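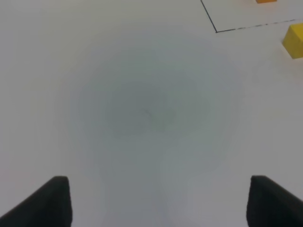
Will it ever tidy the toy box? A chat with Tsehay Berhe

I have three children and a floor you can't see, so when I got to talk to Tsehay Berhe, who teaches robot arms to put things away at Idotance in Gresstead, I had one question. When can I have one?

"Not this year," she said, and laughed at my face. "Come back when yours are teenagers."

Her team spends its days on blocks and outlines on a white table. It sounds like nursery (I said so, sorry!) but she didn't mind a bit. "A block inside a line is a cup on a shelf, or a tin in a stockroom. If we can't do the block, I don't want to hear about the dishwasher."

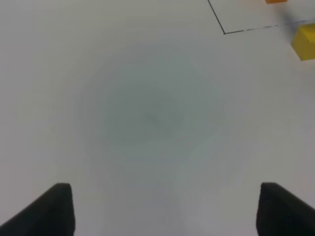

Gripper open, with a yellow block over on the right, close to the outline.

So what's hard about it? Knowing when to stop, mostly. "You or I would say that's near enough. The arm needs telling what near enough means, and my colleague Wondimu and I don't even agree on it!" They once argued for 30 minutes over one block - she still thinks she was right.

Shops are nearer than homes, she reckons. A stockroom stays put overnight, and my living room doesn't last until breakfast. Idotance hopes to try an arm on shelf work at Moges, the hardware shop, in June, with a person beside it the whole time.

And laundry? "Oh, don't. Socks are awful." I asked if she has any sort of robot at home herself. "A vacuum. It gets stuck under the sofa and I have to go and fetch it."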